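Review: Huron Shared-Cell Practice Guide, second edition

The Huron guide sets out house rules for small workcells in which two arms may reach the same tabletop. It runs to 34 pages and is sold to teaching labs and light assembly shops. Our office at Ravidholm worked under it from March onward, and the following remarks concern its use in daily practice.

The strongest chapter deals with thin and flexible parts. It asks that wire be handled at reduced closing force, that fingertips be checked between tasks, and that no second arm enter a shared zone until its path has been cleared by the operator. The wording is plain, and new staff were able to apply it after one reading. 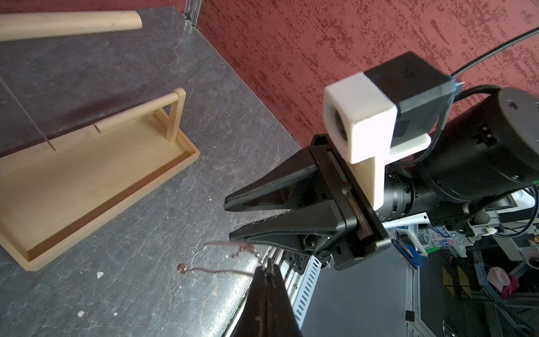 Nermina Janevski wrote to us that the shared-zone rule is sound on paper but slows short jobs a good deal, and that her team at Vistorthorpe now asks for clearance once per batch. The guide does not allow this, and we would not advise it without a written risk assessment.

The chapter on cable routing is weaker. It gives a minimum slack for wrist cables but says little about sensors added after purchase — a common case in our experience. The Vlad checklist, supplied as a separate sheet, covers the matter in eight lines and should have been printed in the main text.

The guide is recommended for sites writing their first set of rules. Sites with an existing procedure may find the checklist sufficient.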